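**Notes 7: Action chunking and the horizon problem**

Read the Retham chapter through section 2 first. Notation follows last week's handout.

A single-step policy predicts one action from one observation. Small errors push the arm into states the training set does not cover, and the next prediction is worse. Chunking predicts k actions at once and replans after some or all of them are executed. The number of decision points per episode drops by a factor of k, and so does the number of places where error can enter.

The Siqueira set used in the lab has 1252 teleoperated episodes on a bimanual benchtop cell. Joint positions for both arms are logged even when a task uses only one, so the action vector keeps the same length throughout.

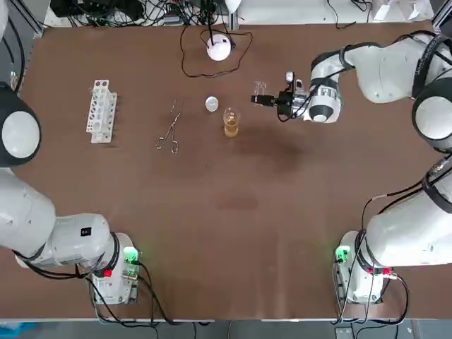

*Fig. 1. Benchtop cell, head camera. Right gripper holding a clear glass vessel; beaker, forceps and tube rack on the table.*

Transparent glassware is the hard case. The vessel has low contrast against the brown tabletop, and the left gripper is outside this view. Part of the state must come from proprioception.

Choice of k:

- k = 1: reactive, jittery, compounding error is worst.
- k = 32: smooth, but open loop for too long if the full chunk is executed.
- Common compromise: predict 32, execute the first 7, discard the rest.

Temporal ensembling (Bragança's variant) averages overlapping predictions with exponential weights. It requires a query at every step. Check inference time before using it.

Exercise: derive the bound in eq. 2 for execution length h < k. State where you use the Lipschitz assumption.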